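Clear tubs for hats and winter bits – worth it, or do they just look messy? 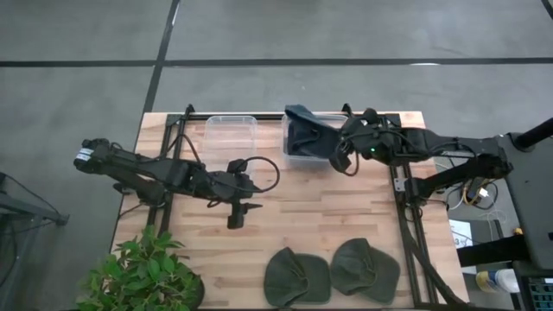 Two clear tubs at the back of the bench, navy thing going into the right-hand one.

Silvana Nogueira
Original poster
Posted June 22, 2025

Hi all, long-time reader, second-time poster. We've had one huge cane basket by the front door for years and it has become a swamp. Beanies, odd gloves, the dog's spare lead, a swimming cap I'm fairly sure belongs to a kid who moved away. So I'm splitting everything up and I want to go see-through, two tubs side by side, same shape. Rectangular with slightly rounded corners, like the ones in the pic. Left one's still empty because I can't decide what deserves it!

My questions are: do you sort by person or by type of thing? And do the clear ones get on your nerves once they're full? My sister says I'll be sick of looking at everybody's stuff by April.

meifang_h
Type of thing, every time. We did it by person and my husband's tub had one scarf in it while mine wouldn't close. Now it's headwear in one and hands in the other (gloves, mitts, those wrist warmer things my aunt knits) and the kids can put things away without asking me.

Love that benchtop by the way, the strips of light and darker wood are gorgeous. You can even see the grain through the tubs.

prillstead_murali
I'll be the grump. Clear tubs are great in a pantry and awful in a hallway. You buy them because they look tidy empty, then three weeks later you're looking at a wad of grey fleece every time you come home. I went back to solid ones with a label and I've been much happier.

Also, rounded corners waste space. Square ones sit flush against each other. I know it's only a bit but it bugs me.

Silvana Nogueira
Original poster
Murali, the label idea is lovely but my lot do not read labels. I labelled the cane basket HATS ONLY and found a tin of shoe polish in it.

Maiara T.
Rounded corners are so much easier to wipe out though! Grit and dog hair get jammed in square ones and you end up in there with a cotton bud. I'd take rounded over square any day.

Is that navy one a cap? If it is, please don't squash it down under the beanies. I wrecked the brim on my good Beltach cap that way and it never came right – it sits up on one side like a duck's bill. Caps go on hooks at our place now, and only soft stuff goes in the tub.

prillstead_murali
We may have to disagree on corners. Agree on the caps. I've got 37 of them (yes I counted, my wife made me) and they live nested one inside the next on a shelf, brims all facing the same way. No tub.

meifang_h
37!! Murali, that's not storage, that's a shop.

Forough Shokri
I use the Skinel ones in the laundry and by the back door, nine of them all up, and I haven't had the problem Murali has, but I do roll everything. Roll the beanies, tuck the gloves into each other like socks, stand them on end. If you just drop things in then yes, it turns into a wad. Takes me two minutes on a Sunday night and I find it quite relaxing, which probably says a lot about me.

For the empty one, I'd leave it empty for a while. I always fill things the day I buy them and then I've got nowhere to put the stuff that turns up later. Sunscreen, bike lights, that sort of thing.

Maiara T.
Ooh, or make it the "going out the door" tub. Library books, returns, the neighbour's dish. We've had a Barbosa dish sitting on our bench so long I think I'll be handing it back in 2035.

Silvana Nogueira
Original poster
Okay, the going out the door tub is genius and I'm stealing it. So: right-hand tub for soft things only, rolled (I'll try, Forough, no promises), caps to the hooks, left-hand tub for anything that has to leave the house. Murali, if it all turns into a grey wad you can say you told me so.

prillstead_murali
I'll check back in three weeks.

Forough Shokri
Do the gloves first, they're the worst bit. And chuck the odd ones!

meifang_h
Don't chuck the odd ones, they're brilliant for dusting blinds.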